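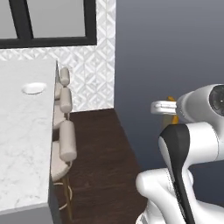 2020-07-29

I have gone back to the simulator for the arm, after most of April spent being rude about it. The real one is still bolted to the bench in the shared workshop at Trarkside, and it is still short of a working wrist, so the kitchen on my laptop is where the work is getting done for now.

The project is called Kan. It is a home build: a single arm on a heavy base, a two-finger gripper, and a pile of software I have mostly written in the evenings. I want it to pick small things up in a kitchen and put them down somewhere sensible. My own kitchen is narrow and full of crumbs, and there is no room in it for an arm and a person at the same time. The simulated one came with a set of rooms I downloaded, and it is a good deal smarter than anywhere I have lived. Marble island, little oval sink, bar stools with brass-coloured legs. I did not pick it for the furniture. I picked it because it has a long worktop with things next to it that the arm can hit.

The stools have turned out to be the useful part. My planner treats every object as a box, and a box round a stool takes in all the air between the legs and everything behind the cushion. With the stools boxed in, the arm refused to go anywhere near that side of the island. I spent two evenings thinking the joint limits were wrong. They were fine. Swapping the boxes for a handful of simpler shapes, one for the seat, a couple for the back and a thin one for the legs, gave it room to move again.

After that I ran a batch overnight. Each run starts the arm in a slightly different pose and asks it to pick something up, carry it across and set it down. Out of 200 runs, 13 ended with the arm touching something it shouldn't. I went through all of them the next morning. Most were the elbow, as usual. I had been checking the gripper and the forearm carefully and letting the elbow look after itself, and it swings out a long way when the arm folds back.

The fix was dull. I added two more check points on the upper link and made the planner look at positions between the steps as well as at the steps themselves. Planning is slower now. The worst case took 263 milliseconds, which I can live with, as nothing in Kan needs to be quick.

The gripper is the bit I trust least. In simulation the fingers close on an object and it stays put, because friction there is a number I typed in. On the bench the printed fingers let go of anything smooth. I have tried rubber tape, which peels, and a dip coating, which went on lumpy and had to be cut off with a knife. The next attempt is silicone pads cast in a mould. I have the mould printed but not the silicone.

As for the wrist, the Narix motor driver I fitted in spring overheats when it holds a load for more than a minute or so. I have ordered a Cimo one to replace it. It has a different hole pattern, so there is a bracket to draw as well, and the cable has to come out the other side. I would like to move the whole driver down to the base and run longer wires up the arm, but that means taking the shoulder apart, and the shoulder took me a week to get back together last time.

The log file for all this is now 1619 lines long and I have started deleting the parts where I was only complaining.

Jobs for the next fortnight: draw the bracket, buy the silicone, and set up a run with the stools pushed closer to the island. I also want to try the same plans with the speed halved, to see whether the elbow behaves any differently – I doubt it will, but it costs nothing to leave it running while I'm asleep.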